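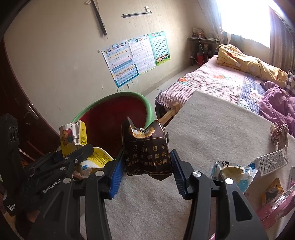 What does the Pundau classic film channel include?

The channel gives subscribers a library of 664 feature films from the silent era through the 1970s, shown on a fixed daily schedule and also offered on demand for 22 days after each broadcast.

Pundau Classic Channel – Subscription Details

The Pundau Classic Channel is provided by Toft to households, libraries and residential communities. Films are presented complete and without commercial breaks, in their original aspect ratio wherever a suitable print exists. Black-and-white titles are never shown in colorized form.

Each evening's main feature begins at 8 p.m. and is preceded by a short spoken introduction covering the production, the cast and the film's reception on release. Introductions may be switched off in the playback menu. Silent films are shown with a recorded score, and 123 titles in the library carry a second audio track with commentary.

Plans

The Home plan allows viewing on 2 screens at the same time within a single household. The Plindine plan is intended for libraries and senior residences and includes the right to show films to a seated audience at no admission charge. Institutions that charge for entry must request a separate license before announcing a screening.

Equipment

The channel may be received through the Findasus set-top receiver or through the Pundau application on a compatible television. The receiver is supplied with a remote control, a power adapter and an HDMI cable. Subscribers who use an older television without an HDMI input should contact Toft before ordering – a converter is available at additional cost.

Closed captions are provided for all sound films. Audio description is available for selected titles, which are marked in the program guide.

Program guide

A printed guide is mailed monthly to Plindine subscribers and may be added to the Home plan on request. The August issue covers the summer festival schedule and replaces the regular evening listings for that month. Schedule changes made after printing appear in the on-screen guide.

Cancellation

Home subscriptions may be canceled at any time and remain active until the end of the paid period. Rented receivers must be returned in working order with all supplied accessories.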